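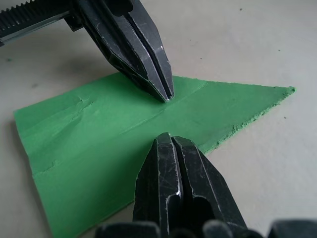
作業台上の緑色のシート

色上質紙の「緑」系統を再編 オデラ、11月出荷分から染色処方と包装単位を変更

2018年3月9日(金)

製紙・紙加工のオデラ(Odera、本社ミンポート)は、学校・事務・印刷用途向けに製造している色上質紙について、緑系統の品目を再編し、染色処方、原料配合、包装単位の三点を改定すると発表した。新仕様品の出荷は11月に始まる。現行品は在庫がなくなり次第、品目ごとに新仕様へ切り替わる。併売期間は設けない。

対象となるのは、同社が「アルコムネス(Arkomness)」の名称で供給する色上質紙シリーズである。シリーズ全体の色数は32色で、再編後も変わらない。緑系統の内部で色の間隔を調整し、近接していた二つの中間色を一つに統合したうえで、黄みの強い淡色を新たに加える。赤、青、黄、灰の各系統は今回の改定に含まれず、品番も据え置かれる。

同社によると、緑系統は抄造ロット間の色差に関する問い合わせがシリーズ内で最も多い。青と黄の染料を併用するため、両者の定着率がわずかにずれただけで色相が動く。淡色ではパルプ自体の白色度の変動も重なり、同じ品番でも、並べたときに差が分かる場合があった。単色の染料で発色させる系統では濃淡の差として現れるものが、緑では色みの差として現れるため、利用者の目に付きやすいという。

染色処方の変更

新処方では、定着剤を従来品から「テサンス(Tesance)」に切り替える。繊維に対する染料の歩留まりを高め、抄紙工程の白水に残る染料を減らすことが目的である。白水は工程内で循環使用されるため、残留染料が多いと後続ロットの色に影響が及ぶ。従来は濃色を抄いた後に淡色へ移る際、系内の水を段階的に入れ替えながら色を合わせていたが、この間に発生する紙は製品にならず、損紙として離解工程に戻されていた。

染料の添加位置も改める。現行設備では青と黄の染料を同じ配合槽で加えている。新工程では黄を先に加え、十分に撹拌した後、抄紙機に近い側で青を加える。二種の染料を時間差で吸着させることにより、先に入った染料が繊維表面の吸着点を占有する度合いを管理しやすくなると同社は説明している。定着剤の添加は青の後に行う。

試験抄造では、得られた紙から624点の試料を採取し、表裏それぞれの色を測定した。色上質紙は抄紙網に接していた面と反対側の面とで微細繊維や填料の分布が異なり、同じ紙でも表裏の色がそろわないことがある。測定の結果、表裏差、ロット間差とも社内の管理幅に収まったとしている。個別の測定値は公表していない。取引先には品番ごとの代表値を記した技術資料を配布する。

耐光性については、現行品と同等としている。色上質紙に用いる染料は一般に顔料より発色の鮮やかさに優れる反面、光による退色が起こりやすい。緑の場合、黄の成分が先に退色すれば青みに、青の成分が先に退色すれば黄みに寄る。同社は窓際など直射日光の当たる場所での長期掲示を推奨用途に含めておらず、この扱いは新仕様品でも継続する。

原料配合と繊維の構成

原料面では、広葉樹パルプを主体とする基本構成を維持しつつ、針葉樹パルプの比率を引き上げる。広葉樹の繊維は短く、紙の表面を平滑に整えやすい。針葉樹の繊維は長く、引裂きや折りに対する強さに寄与する。比率の変更幅は品目の厚さによって異なり、薄口では小さく、厚口で大きい。

厚口の配合を大きく動かす理由として、同社は折り目での表層の割れを挙げる。紙を折ると外側の層は引き伸ばされ、内側の層は圧縮される。紙が厚いほど両者の差が大きくなり、外側の繊維間結合が切れて毛羽が立つ。濃い色では染まり方の浅い内部の繊維が露出し、折り目が淡い線になって目立つことがある。今回の改定では配合の変更に加え、叩解の程度を調整して繊維間の結合を補う。

叩解を進めれば結合は強くなるが、紙は締まって硬くなり、不透明度が下がる。湿度変化に伴う伸縮も大きくなる。色上質紙は複写機での使用も多いため、通紙時のカールを抑える観点から、叩解の上限は現行品に近い水準に置いた。

技術担当のリリアン・モレル(Lilian Mollel)氏は、「折り適性だけを見れば配合をさらに動かす余地はある。ただ、同じ紙が印刷にも複写にも工作にも使われるため、いずれかの用途で使い勝手が落ちる変更は避けた」と述べている。

手で裂いた紙の端面についても評価項目に加えた。刃物で断裁した端面では繊維が切断されて直線状になるが、裂いた場合は繊維が引き抜かれ、不規則な凹凸と細かな毛羽が残る。内部の染まり方が浅い紙では、端に沿って本体より淡い縁が現れる。ちぎり絵などの教材用途ではこの縁を表現に利用することもあり、同社は淡い縁を欠点として扱っていない。評価では縁の幅の均一性よりも、繊維くずの脱落量を重視した。 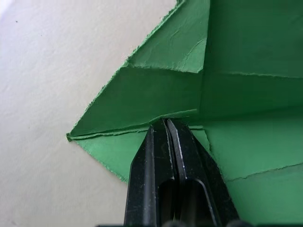

紙目の表示

新仕様品では、包装紙のラベルに紙目の方向を矢印で示す。紙の繊維は抄紙機の進行方向に並びやすく、この方向に沿って折ると折り目が整い、裂いた場合も比較的直線に近くなる。直交方向では折りの抵抗が大きく、裂け目は曲がりやすい。

これまでも品番末尾の記号で縦目と横目を区別していたが、学校や事務所など、紙の流通に関わらない利用者には分かりにくいとの指摘があった。矢印は包装の長辺側に印刷し、開封後も包装紙を添えて保管すれば方向を確認できるようにする。包装から出した後に確認する場合は、短冊状に切った紙を二方向から取り、片端を持って垂れ下がり方を比べる方法が一般的である。垂れ下がりの小さい方が、紙目に沿って切り出した短冊に当たる。

再断裁して納入する小判の品目では、取り都合によって紙目が混在する場合があった。新仕様では一包の中で紙目を統一する。このため、一部の寸法では全紙一枚から取れる枚数が減り、断裁時の端材が増える。端材は工場内で回収し、同系色の原料として再び離解する。

包装単位と価格

包装は、薄口の大量使用向けに2000枚入りの箱を新設する。従来の小包装は継続し、厚口には新しい箱を設けない。箱の中は防湿紙で小分けし、未使用分を開封せずに保管できる構造とする。外箱の側面には品番、色名、厚さ、紙目、製造ロットを表示する。

ロット番号の表記方法も変わる。現行の番号は抄造日と断裁日を組み合わせたもので、同じ抄造分であっても断裁日が違えば別の番号になっていた。新しい番号では抄造ロットを先頭に置き、断裁と包装に関する符号を後ろに付ける。色をそろえて使用する場合は、先頭部分が一致するものを選べばよい。追加注文時に同じ抄造ロットを指定することも可能だが、在庫がある場合に限る。

価格は、薄口、厚口とも現行品から据え置く。新設の箱入り品については販売店ごとの設定となり、メーカー希望価格は示さない。針葉樹パルプの増配合により原料費は上がるものの、色替え時の損紙が減ることで吸収できると同社はみている。原料価格が大きく変動した場合の改定については、従来どおり事前に通知する。

品番の扱いと見本帳

統合の対象となる二つの中間色は、いずれも現行の品番が廃止され、新しい品番に置き換わる。色は両者の中間に設定されるため、どちらとも一致しない。帳票や表紙で色を継続して指定している利用者は、切り替え前に見本で確認する必要がある。その他の緑系統の品番は変わらないが、染色処方が異なるため、現行品と新仕様品を同一の冊子に混ぜて使うことは推奨していない。

改定にあたり、同社は販売店と大口利用者を合わせ約1000件を対象に、使用中の色と厚さ、用途を調べた。緑系統の用途では会議資料の仕切り紙、申請書類の控え、学級通信、工作材料が上位を占めた。仕切り紙では文字の読みやすさ、工作材料では折りやすさへの要望が多く、淡色と濃色で求められる性質が異なる結果となった。新たに加える淡色は、黒の印字に対する明度差を確保することを条件に色を決めている。

見本帳は全色を収録した新版を作成し、販売店を通じて配布する。現行の見本帳は緑系統の頁が新仕様品に対応しないため、差し替えを求める。見本片は長期間光にさらされると色が変わることから、新版では保管方法の注意書きを表紙裏に加え、作成時期を各頁の下端に記載する。画面で閲覧できる色一覧も更新するが、表示機器による差があるため、発注時の色指定には用いないよう求めている。

古紙としての取り扱い

色上質紙は白色の上質紙と分けて回収するのが望ましい。染料で着色した繊維は脱墨工程だけでは十分に脱色されず、白い紙の原料に混じると色むらや白色度の低下につながる。濃い緑や濃い青は少量でも影響が出やすい。淡色については受け入れ条件が回収業者によって異なる。

定着剤の変更が古紙の脱色性に与える影響について、同社は還元漂白による試験を行い、現行品と比べて処理条件を大きく変える必要はないとの結果を得た。定着の強い染料は工程水に出にくい反面、漂白で抜けにくくなる可能性があるため、処方の選定段階から確認していた項目だという。

工場で発生する損紙は色系統ごとに貯留し、濃色から順に自社製品の原料へ戻す。新工程では黄と青の添加位置が分かれるため、損紙に含まれる既存の染料を見込んだ添加量の計算が必要になる。同社は離解後の原料の色を測定し、その値を基に二種の添加量をそれぞれ補正する。

新仕様品の見本と技術資料の申し込みは、取引のある販売店で受け付ける。ミンポートの本社窓口では、廃止品番の在庫照会にも応じる。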